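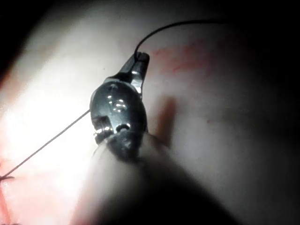

4. What the loose thread was doing

I started the Tidier study wanting to write about knots, and I ended up writing mostly about slack. Section 3 covered how the practice closures were set up at Jatasside and how I scored the finished rows. In this section I go back over the same sessions and look at the thread between the stitches — where it lay, what color it was, and how much of everyone's time went into keeping it out of the way.

A quick reminder of the numbers. There were 78 sessions, and after throwing out the stretches where the working area was completely hidden I had 2993 thread events to label. I count something as a thread event when a strand is picked up, let go, pulled through, crossed over another strand, or pushed aside. A single pull that pauses and starts again is one event if the grip never opens, and two if it does. I went back and forth on that rule for most of May and I'm still not in love with it, but it was the only version I could apply the same way on a tired afternoon as I did in the morning.

4.1 Dark strands and pale strands

The biggest surprise to me was how much color mattered. I had lumped all the thread together in the first coding pass, as if a strand were a strand, and then I kept finding places where my notes for the pale ones just said "lost it" and a time. Dark thread on light tissue is a gift. You can follow the bend of it, see which way it wants to curl, and guess where the slack will go next. Pale thread on the same background is a different job altogether. Figure 1 has both kinds at once: the black strand curves up from the closed jaws and you can read its arc right against the light surface, while the thinner gray one runs off in a straight line to the lower left and very nearly melts into what's behind it.

Tension helps some. A pale strand that is pulled straight gives you a line to look for, even if the line is faint, and my labels for straight pale strands held up pretty well when I redid them. Slack pale strands were miserable. They wander, they lie down flat, they catch a bit of glare and then they're gone again. If I had this to do over I would code straightness from day one, as its own column, and I'd suggest the same to anyone planning similar work.

I should add that the dark thread isn't perfect either. It reads beautifully until it moves over a shadow, and then I was back to guessing like everybody else. I marked those stretches "dark on dark" and left them out of the comparison.

4.2 Keeping things tidy

The habit I was looking for — the one the project is named after, more or less — is the little sweep that clears a tail before the next bite. I call it parking. A tail is parked when it has been laid to one side and stays there until the next loop is closed. The people who parked early in a row tended to keep doing it, and the ones who didn't would usually get a crossing somewhere in the middle of the row, stop, fuss with it, and lose whatever rhythm they had going (I do exactly the same thing when I sew on a button, so no judgment from me).

Crossings were harder to code than I expected. Seen from one side, two strands can look crossed when one is well above the other, and close up the depth is hard to judge. I only scored a crossing when something moved afterward that made it certain, such as one strand dragging the other along. That means my crossing totals are low. I can live with low, and I'd much prefer it to a pile of crossings that were never there.

Where someone held the strand made a difference too. A grip near the wound gives a short, well-behaved loop, and a grip far out leaves a big lazy arc that can swing across the next stitch. I had hoped to turn this into a proper distance measure. After 48 trial measurements I gave up on it, since without a scale in view I was mostly measuring how close the lens was.

4.3 Labels and do-overs

All the labels were entered in Netard, one row per event, with a free text box that I overused. For the strand categories I kept the wording from the Dal Bello checklist (free, held, parked, buried) and added "unclear," which quickly became the box I was fondest of. I labeled the full set in 2 passes, with the session order shuffled for the second one so I couldn't coast on memory.

Most of my disagreements with myself were between free and parked. A tail lying off to one side might have been put there on purpose, or it might have just landed there, and one look won't settle it. I went with parked only if I could find the sweep that put it there. Buried was easy by comparison, and held was the easiest of the lot.

The scoring sheet, with the wording of each category as I used it, is in Appendix B. Section 5 takes the parked tails and lines them up with the row scores from Section 3.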